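Interior Lighting and Circulation, handout 4
Upper floors: lamps, stairs, rails

Read before the site visit. Bring tape measure, soft pencil, the Bitoma reader (p. 70 only, skip the rest).

1. Ceiling first. Always. Long parallel beams pull the eye to the back of the room. Pendants hung in a row do the same job, nearest one looks biggest, the rest shrink. Draw that before anything else. Dome shades throw light down, so the ceiling between them can go dull. Check if strip lights are making up for it.

2. Mixed fittings. Fluorescent plus pendant = two color temperatures, usualy. Note both. Don't average them.
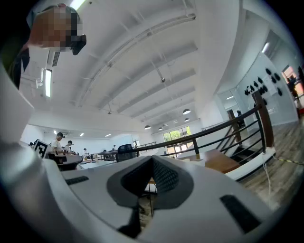
3. Railing at the stair opening. Horizontal bars: look light, keep the view open, but kids climb them. Metal bars into wood posts, draw the joint at 1:5. Posts don't have to match in height, say why yours do or don't.

4. Dark treads next to a pale plank floor. Good contrast at the top step. Going down, tread against tread, much less. Where would you add an edge strip?

5. Cables. Anything crossing a walking route goes on the plan. Yes even temporary ones. Last year half the plans left them off and lost marks

6. Glass doors. Warm light from next door changes your readings, so take them twice, door open and shut.

Homework: one section thru the stair, one lamp layout. Brannigan group hands in first, then Stokon.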